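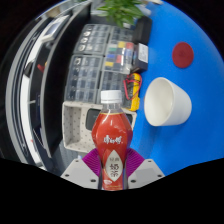
회담 전에 나온 말은 회담의 결과가 아니므로 분석에서 빼야 한다는 의견이 초고를 읽은 쪽에서 먼저 들어왔다. 본 절은 이 의견에 답하는 것으로 시작하고자 한다. 저자의 생각으로는, 외교 방문에서 사전 발언은 결과가 아닌 것이 맞다. 그러나 사전 발언은 그 뒤에 나오는 공동 발표문의 어휘를 제한하는 일이 많으며, 이 점에서 독립된 자료로 다룰 가치가 있다.

## 4.2 사전 발언에 나타난 '해결'과 '관리'의 구별

Hester와 Stedell의 수역 협상은 오랫동안 양자 회담의 형식으로 진행되었고, Orgate가 중재국으로 참여한 뒤부터는 방문 외교의 형식이 더해졌다. 방문 외교라고 하는 것은, 한쪽 대표단이 Orgate의 수도에 도착하고, 도착한 날에 통신사 기자들 앞에서 짧은 발언을 하고, 그 다음에 비공개 회담에 들어가는 순서를 말한다. 본 연구가 수집한 사전 발언은 모두 69건이다. 이 중에서 '해결'이라는 낱말을 협상의 목적으로 직접 말한 것은 36건이었다. 나머지 발언은 '관리', '안정', '대화의 계속'과 같은 표현을 사용하였다.

두 표현의 차이는 작아 보이지만, 협상 당사자에게는 작지 않다. '해결'을 말하는 대표단은 Chu 해협의 조업 경계가 언젠가 하나의 선으로 확정될 것을 전제한다. 반면에 '관리'를 말하는 대표단은 경계를 정하지 않은 상태가 앞으로도 계속될 수 있다고 보고, 그 상태 안에서 충돌을 줄이는 방법을 찾는다. Stedell의 발언에는 뒤의 표현이 자주 나타났다. Hester의 발언에서는 두 표현이 같은 문단 안에 함께 나타나는 경우도 있었는데, 이런 경우는 4.3절에서 따로 다룬다.

자료의 범위에 대하여 몇 가지를 밝혀 둔다. 첫째로, 발언 한 건의 길이는 원문 기준 1,000자를 넘지 않는 것으로 제한하였다. 이보다 긴 것은 대체로 기자회견 전체의 기록이었고, 질문에 대한 답이 섞여 있어서 준비된 발언과 즉석의 발언을 나누기가 어려웠다. 둘째로, 같은 발언이 여러 통신사에 실린 경우에는 가장 먼저 송고된 것을 사용하였다. 번역문만 남아 있는 발언은 포함하였으나, 낱말의 빈도를 비교할 때에는 제외하였다. 이 때문에 아래의 논의에서 빈도에 관한 서술과 내용에 관한 서술은 같은 자료에 근거하지 않는 부분이 있다.

분류는 두 사람이 따로 하였다. 의견이 다른 발언은 다시 읽고 합의하였으며, 합의에 이르지 못한 발언은 '혼합'으로 표시하였다. 의견의 차이는 주로 '해결의 조건을 마련한다'와 같은 표현에서 생겼다. 이 표현은 문법적으로는 '해결'을 포함하지만, 말하는 사람이 실제로 약속하는 것은 조건에 관한 논의뿐이다. 본 연구는 이것을 '해결'로 세지 않았다. 이 결정에 찬성하지 않는 독자도 있을 것이고, 그런 독자는 부록의 목록에서 해당 발언을 직접 확인할 수 있다.

중재국의 발언은 당사자의 발언과 성격이 다르다. Orgate의 외교 당국은 방문의 목적을 물었을 때 거의 언제나 회담의 의제를 순서대로 나열하는 방식으로 대답하였다. 의제의 순서는 회담마다 바뀌었다. 어업 허가가 앞에 오고 수역 경계가 뒤에 오는 순서는 Stedell 대표단이 도착한 날에 많았고, 반대의 순서는 Hester 대표단이 도착한 날에 많았다. 중재국이 손님의 관심을 먼저 말해 주는 것은 예의의 문제라고 볼 수도 있다. 다만 같은 순서가 공동 발표문에도 그대로 옮겨진 사례가 있으므로, 예의로만 설명하기에는 부족한 점이 남는다.

그림 2. 파란 작업면 위의 흰 컵, 흰 뚜껑이 있는 빨간 플라스틱 병, 판지 상자.

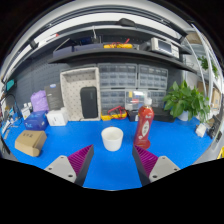 의제의 순서는 의전 부서가 정하는 것이고 협상의 내용과는 관계가 없다고, Stedell 측은 서면 답변에서 설명하였다. 같은 답변에는 발표문의 초안이 회담 전날 밤에 이미 교환되었다는 내용도 있었다. 만약 이 설명이 정확하다면, 사전 발언이 발표문에 영향을 준 것으로 볼 수 없고, 두 문서가 모두 같은 초안에서 나왔다고 보아야 한다. 본 연구의 자료만으로는 두 가능성을 구별할 수 없다. 초안은 공개되지 않았고, 발언의 시각과 초안 교환의 시각을 비교할 수 있는 기록도 일부 회담에만 있다.

그럼에도 불구하고 한 가지 경향은 초안의 문제와 관계없이 관찰된다. 사전 발언에서 '해결'을 사용하지 않은 대표단이 공동 발표문에서 이 낱말을 받아들인 경우는 드물었다. 받아들인 경우에도 '장기적인'이나 '단계적인'이라는 수식어가 앞에 붙었다. 10월 회담의 발표문에는 두 수식어가 한 문장 안에 함께 들어갔는데, 그 결과 문장의 주어가 누구인지 분명하지 않게 되었다. Hester의 언론은 이 문장을 경계 확정의 약속으로 보도하였고, Stedell의 언론은 현재 상태의 확인으로 보도하였다.

이와 같은 이중의 보도가 협상에 해로운 것인지에 대해서는 판단을 보류한다. 양쪽 정부가 국내의 독자에게 각각 다른 설명을 할 수 있었기 때문에 다음 방문이 가능했다는 해석도 있다. 이 해석을 검토하려면 방문과 방문 사이의 기간에 나온 국내 발언을 함께 보아야 하며, 그 자료는 다음 절에서 Chu 해협의 어업 단체가 발표한 성명과 함께 제시한다.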